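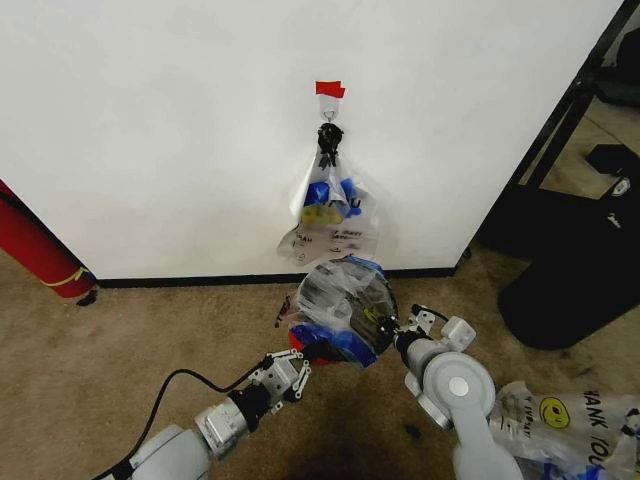
Looking after boxing kit at home

5 min read

Gloves are the hardest thing to keep fresh because they can't go in the machine. Open them as wide as they will go as soon as you get in, and wipe the lining with a cloth wrung out in one part white vinegar to two parts water. Stand them cuff up somewhere with moving air. A radiator dries the leather too fast and it cracks across the knuckle, so keep them well back from it.

Rolled newspaper pushed down to the fingertips will draw out most of the damp overnight. Change it in the morning if it comes out limp. Cedar shoe inserts do the same job and last for years. Old socks filled with dry rice also work, but empty them every month or they start to smell themselves.

Hand wraps

Wash them after every session. Loose in the drum they knot round everything else, so put them in a mesh bag, or a pillowcase tied at the top, with the hook-and-loop ends pressed shut. A 30 degree wash is enough. Leave out fabric softener, as it coats the cotton and the wraps stop soaking up sweat.

Dry them over the banister or a shower rail at full length. Roll them while there is still a very slight damp in them, starting from the fastening end, and they will lie flat the next time. If the fastening has stopped gripping, it is usually full of fluff. Pick it clean with a needle or an old toothbrush before you throw the wrap away.

Gumshield

Rinse in cold water straight after use and brush it with ordinary washing-up liquid. Toothpaste scratches the surface. Never use hot water, which will soften a boil-and-bite shield and change the fit. The case needs washing as well, and it should have holes in it.

Boots

Pull the laces right out once a month and wash them with the wraps. Clean the soles with a damp cloth and let them dry before you put them on a smooth floor. For suede uppers use a dry brush only. My grandmother, Safta Sima, took marks off suede with a crust of stale bread, and it does lift the lighter ones.

Blood and liniment

Cold water first for blood, always, and soak for at least 30 minutes with a spoonful of salt. If the mark has set, dab on a little diluted biological washing liquid and leave it another half hour. Check the label on satin shorts before trying this, and test the inside hem.

Liniment is greasy, so it wants washing-up liquid rubbed in dry, before any water touches it. Wash the vest separately afterwards. The smell can take two goes to shift.

The bag itself

Empty it fully, including the side pocket. Turn it inside out if the seams allow and sponge it with warm soapy water. A tablespoon of bicarbonate left inside overnight, then hoovered out, deals with what is left. In February, when nothing dries outdoors, prop it open by an airing cupboard door.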